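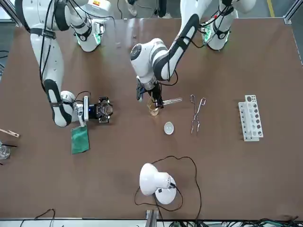
*Last updated: February*

I went to the county candidate forum on Thursday, mostly because Boglárka Balogh asked me to drive her and I had nothing else on. I have lived in Setau for most of my adult life and had never been to one. I always figured I could read the mailers and get the same thing. I was partly right about that.

It was held in the middle school cafeteria. The doors opened at 6:30 and by seven there were 70 people in the room, according to the sign-in sheet, which I looked at on my way out. That is a good turnout for us. The last county board race was decided by people who could have all fit in the high school gym, and most folks I talked to could not have named both people running.

This year the seat is open. Vilmos Farkas is not running again after 12 years. The two candidates who filed are Kristóf Deák, who used to be on the school board, and Kornél Takács, who has not held office before and owns the tire shop out on the Tultura road. There is no party label on the ballot for this seat, though you can work out who is backing whom pretty fast if you look at the yard signs.

The money was the first question, and I was glad somebody asked it. Deák has the support of a group called Ledadov, which wants tighter rules on where people can carry guns in county buildings. They have put $3,000 into his campaign. In a bigger place that buys you lunch. Around here it pays for two mailers and every yard sign you could want. Takács was asked if he had taken any outside money and he said no, but that he would if the right group offered. I thought that was a fair answer. A few people laughed.

Deák was asked whether he would vote however Ledadov wanted. He said he agreed with them on the county buildings question before they ever called him, and that he had told them he would not sign their full pledge. The pledge has 10 points. He would sign six. The moderator asked him to name the four he wouldn't sign and he named three and then got stuck. He looked at his notes and moved on. I would have liked her to wait for him, but she had a timer going.

On the carry rule itself, the two of them are closer than the mailers make it sound. Both said they were fine with no guns in the courtroom, and state law covers that anyway. They split over the public counter downstairs, where you pay your property tax and renew your tags. Deák wants it covered by the same rule. Takács says if you do that you need a deputy at the door all day, and the sheriff's office is short already. He asked where the deputy would come from. Deák said there was room in the budget. Takács asked which line. They went back and forth on that for a while and I still don't know the answer, so when I got home I pulled up the budget on the county site. The sheriff's section is one page and does not break out building security at all. If anyone reading this knows where that number is kept, send me an email.

The part I cared about more was the roads, and it got squeezed in at the end. The Juhász bridge has had a weight limit on it since before last winter. The school bus goes the long way and so does the fuel truck. Takács said he would put the bridge first and hold off on repaving the fairgrounds lot. Deák said the two projects are paid for out of different funds and you can't just swap them. I checked that too and Deák is right, at least the way the funds are set up now. The fairgrounds lot is mostly grant money. Takács may have a point that the county picked that grant to go after when it could have gone after a bridge one, but that isn't what he said.

Vilmos Barta got up during the open mic and talked about the ambulance contract for his full two minutes and then kept going after the timer. I don't blame him. It was his wife who waited for the ambulance last summer. Neither candidate had much to say back except that they would look into it. The contract comes up for renewal this year, so whoever wins will have to vote on it, and I'd have expected both of them to come with a position.

Some smaller things I wrote down:

- Neither one wants to raise the property tax rate. Neither would promise not to.
- Both would move the board meetings to the evening. Right now they start at 9 a.m., and if you have a day job you can't go.
- Deák would put the meetings on video. Takács would too if it didn't cost much.
- The sound system was bad. If you sat past the third row of tables you missed half of it.

Boglárka is voting for Deák and was before we got in the car. I went in leaning toward Takács because he fixed a flat for me once and wouldn't take any money for it. I'm less sure now. He had a better feel for what people in the room were worried about, and Deák had done more of the reading. I don't love the group money, even if it is a small amount. I also don't think it changed what he said about the counter downstairs.

There is supposed to be a second forum at the grange hall before early voting starts. I'd like to hear both of them on the ambulance contract, and I plan to put in a question card on it. You have to turn the cards in at the door before the thing starts, so get there early if you want to ask something. I didn't know that this time.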